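Chapter 4
Surfaces and Coverings

A worktop takes more wear than any other part of a kitchen. Pans are set down on it, liquids are spilt on it and crumbs collect along its back edge. This chapter looks at the common materials, how each is cleaned, and the mats and boards used to protect them.

Stone has long been a popular choice. Polished slabs are easy to wipe, but marble is marked by lemon juice and vinegar. A woven mat guards the part that gets most use.

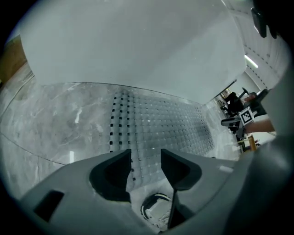

How often should a table mat be washed?
Wipe it after each meal and wash it once a week in warm, soapy water. Dry it flat before it goes back.

Section 4.1 deals with stone, 4.2 with wood and 4.3 with mats and cloths. The case study follows a shared kitchen in Barden, where three worktops of different materials were compared over one winter. Have a soft cloth and a mild washing-up liquid ready for the first activity.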